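Home Products Support Contact
Search the site Enter keyword Go

Teaching by hand: common questions

How many demonstrations does one task need?
For a simple task with clothes, we advise 30 for the first try and 200 for daily use.

Must the operator stand near the robot?
No. With the Stisier remote set you can sit in another room, if the network is stable.
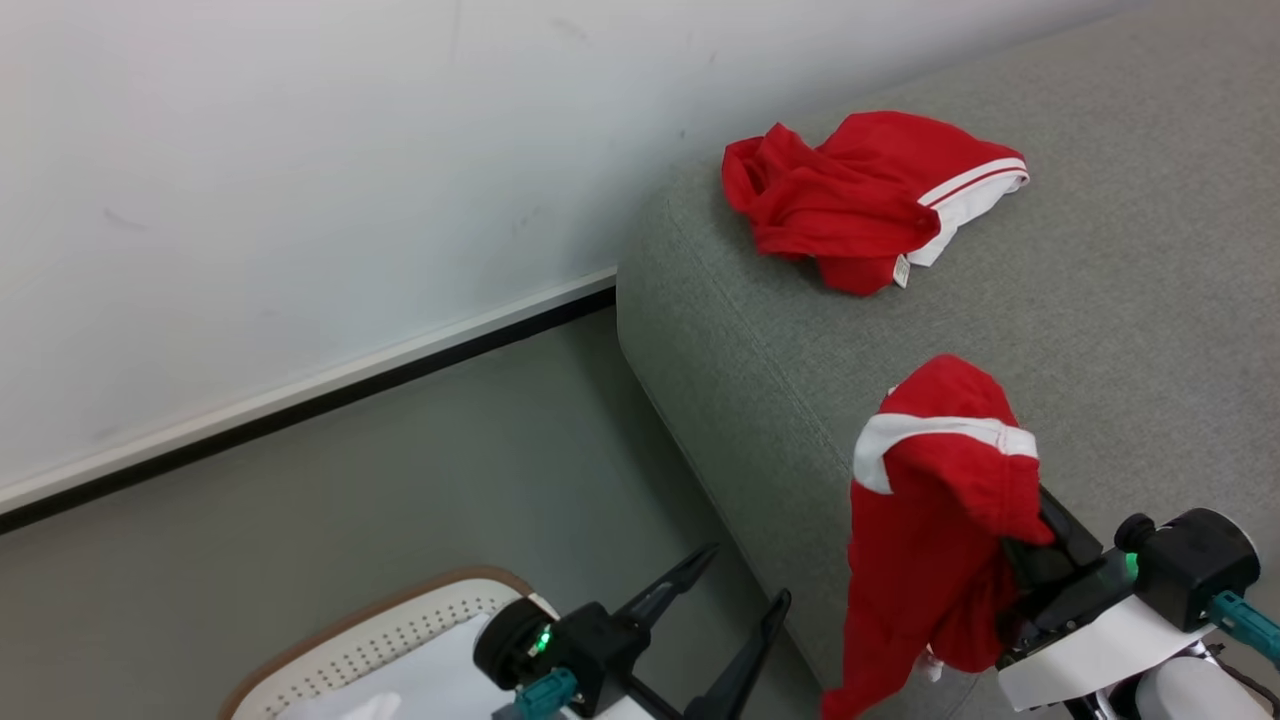
Can I stop in the middle of a demonstration?
Yes. Press pause, and open the gripper slowly before you start again. Short pauses are removed when you save.

Related
Divov hand guiding: first steps
Montoya remote set, spare cables
Emley update notes, January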